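Robot Software Lab, Handout 6: Perception and Planning When the Lid Is See-Through

Updated 15/12/2025. Verena Thaler. Bring this to the lab, on paper or on your laptop, I don't mind which.

Okay, so last week we left off with the planner happily driving the wrist through a box it didn't think was there. A few of you asked me afterward whether that was a planning bug or a perception bug, and I gave a mushy answer because we were out of time. My proper answer is that it was a bookkeeping bug, and this whole handout is about bookkeeping. Sorry if you were hoping for neural networks. They show up for one paragraph.

Quick reminder of the pieces we use. Todirow is our perception node: it takes the camera stream and turns out a list of objects with poses and confidences. Jomero is the planner: it takes a goal and a world model and turns out a path for the arm. Between them sits the world model, which most of you have been treating as a dumb list. It's not a great idea to treat it that way, and by the end of the lab I hope you'll be a little scared of it.

1. What the world model has to remember

Every object entry has a name, a pose, a shape, a time stamp, and a parent. The first four you know. The parent field is the one everyone left blank on assignment two (I went through all of them, and I mean all of them).

The parent says what the thing is attached to or resting on. A plate in a tray has the tray as its parent. A tray on a table has the table as its parent. If somebody moves the table, you update one pose and everything on it comes along for free. If you left the parents blank, you've got a bunch of objects floating where the table used to be, and Jomero will very politely plan around all of them.

Height-adjustable tables make this a lot worse, by the way. If your table top can go up and down, then table height is a variable in your program and should never be typed in as a constant. I still find it typed in as a constant. Read it, estimate it, fit a plane to it, anything.

The plane fit we use takes 200 random samples per frame, throws away anything that disagrees by more than the tolerance, and refits on what's left. You can push the samples up if you like, but look at your timing before and after so you know what you paid for it.

2. Clear plastic and why depth cameras hate it

Here comes the fun part! A depth camera will give you one of three answers when you point it at a clear cover. It might give you the cover. It might give you whatever is behind the cover. Or it gives you nothing, a hole in the depth map, and then your code does whatever your code does with holes.

The nasty one is the second. The depth map looks perfectly healthy, no holes, nice smooth values, and it's telling you about the inside of a box that your fingers can't get into. If your color detector finds an object in there as well, both sensors agree with each other, confidence goes up, and you get a grasp pose on the wrong side of a piece of plastic.

Let's use the lab table for this, with the electrical parts we've been working on since November.

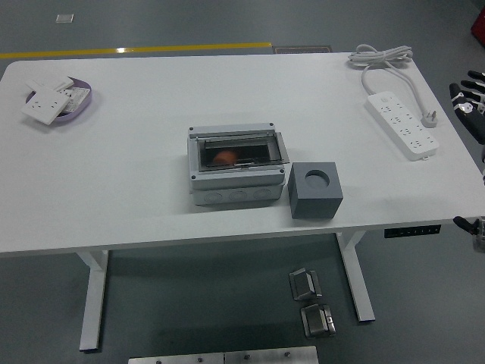 Figure 6.1. Lab table with the clear-covered enclosure at center and the parts tray at upper left.

Look at the enclosure first. There's a small rounded orange thing showing through the clear cover, toward the lower left of the window, and a color detector is going to love it. It's the most saturated thing on the tabletop. So Todirow reports it, cheerfully, with a pose. Is that pose reachable? Ask the world model! If the orange thing has the enclosure as its parent, and the enclosure entry says its lid is closed or unknown, the answer is no, and the planner should never even be asked.

That's the rule I'd like you to put in your code this week: anything found inside the outline of a container gets the container as its parent, and it gets marked unreachable until something has confirmed that the lid is open. Unknown counts as closed. I know it feels too careful. Do it anyway, and then we can argue about relaxing it once you've seen it run.

Now the dark gray block to the right of the box, the one with the round hole in its top. It gives you the opposite problem. There's no cover, so the hole is real free space, but a lot of you model every block as a solid cuboid. With a solid cuboid in the world model, anything you try to place in that hole is in collision before you start, and Jomero comes back with "no valid goal state" and you come to my office. Give it a proper shape. A box with a cylinder taken out is plenty for our purposes.

And the tray. White plates on a pale purple tray, lying on and beside each other, with one of them tilted partly over the tray's edge. Please don't assume that everything in a tray is flat in the tray! If you copy the tray's orientation to its children you'll get the tilted plate wrong, and a suction or pinch grasp planned from the wrong normal is just a shove. Children inherit motion from the parent. They do not inherit orientation. (Write that on something.)

3. Cables

I promised one paragraph on learned models and I'll spend it on cables. Look at the white cord from the power strip, running to a coil at the far side of the table, on a white table top. A geometric method has almost nothing to hold on to there: it's thin, it's the same color as its background, and it doesn't have a fixed shape you could match against. So we use a segmentation network for the cord. We trained it on 3576 labeled frames and kept 1118 back for testing, and the split was done by session so that near-identical frames can't land on both sides. If you retrain it for your project, keep the split by session. Random splitting makes your numbers look wonderful and it's the fastest way I know to lose marks with me.

What do you do with the mask once you have it? For this course, keep it simple. Take the mask, fatten it a bit, stick it on the table plane with a small height, and call it a keep-out region. The coil gets one big lump. You'll lose some free space and I really don't care. What I do care about is that the cord's region and the power strip are linked, because if you pick up the strip the cord is coming too, and so is the plug. Your world model should mark all of them as stale the moment the gripper closes on any one of them.

4. Staleness

Which brings me to time stamps. An object that was seen a moment ago and is now hidden by the hand is still there (probably). An object that hasn't been seen in ages might not be. You need a policy, and it should be written down somewhere other than inside an if statement.

Mine goes like this. If an object's spot is in view and the detector doesn't see it for 80 frames running, drop it. If its spot is blocked, by the arm or by anything else, the clock stops and you keep the entry. If it's a parent, you don't drop it until you've worked out where its children went.

The blocked case needs you to know where your own hand is in the camera view, so render the robot model into the camera and use that as the blocking mask. Do it for both arms if you have two. Verena Aebischer (yes, two Verenas, the mailing list has suffered) wrote the rendering code and it's in the shared tools folder under Niazi. It's quick and it works. What it won't do is fix your calibration. If the rendered hand and the real hand are offset from each other, stop what you're doing and go back to handout 3.

Hands at the side of the view deserve a bit of extra thought. When only the fingers are visible, people are tempted to skip the mask, because how much can a few fingers block? Well, enough to wipe out a time stamp on whatever's behind them. Mask them.

5. Stuff on the floor

Short one. Our camera sees past the table, and there's floor in view, plus parts lying on it. Todirow was set up to find parts and it'll find them wherever they are. Two small silver bracket-like pieces under the table? Detected, probably. Do you want the arm planning a path down there? You do not.

I've seen people solve this by cropping the image to the table. It works until the camera tips, and on a head-mounted camera it's going to tip all the time. Crop in the world frame: get the pose first, then ask whether it's above the table plane and inside the table outline, and if it isn't, set its parent to the floor and mark it as out of the work area. Keep it in the list, though. If you throw it away you can't tell the operator there's something on the floor, and later on you'll want to.

Floor lines and mats can go straight in the bin as far as this lab is concerned. They're flat, they're not parts, and your plane test handles them.

6. What to do in the lab

Work in pairs. Start from the Vimier branch of the lab code, not from your assignment two, however proud you are of it.

First, fill in the parent field for every object on the table and print the tree. Before you write any code, draw the tree by hand and have your partner draw it too. If your two drawings disagree, great, talk it out. The plate over the edge of the tray usually starts a good fight.

Second, add the container rule from section 2. Then ask for a grasp on the orange object and check that the refusal comes from the world model. If it comes from Jomero, your rule isn't running.

Third, swap the solid block for the one with the hole and plan a placement into it. Planning only please, no motion on the real arm until one of us has looked at your path in the viewer.

Fourth, if there's time, write the staleness policy. Log every time an entry is dropped and why. Send me the log with your writeup, even if it's ugly, even if half the entries got dropped for silly reasons. Those are the ones I want to talk through next time.

The writeup is two pages at most. Put both names on it. Include your tree, your container rule as code, and a few lines on one case where your rule gives the wrong answer. There is always one, so if you write "none found" I'll send it back.

Reading for next time: the planner notes up to the part on constrained goals. Skip the proofs, look at the drawings.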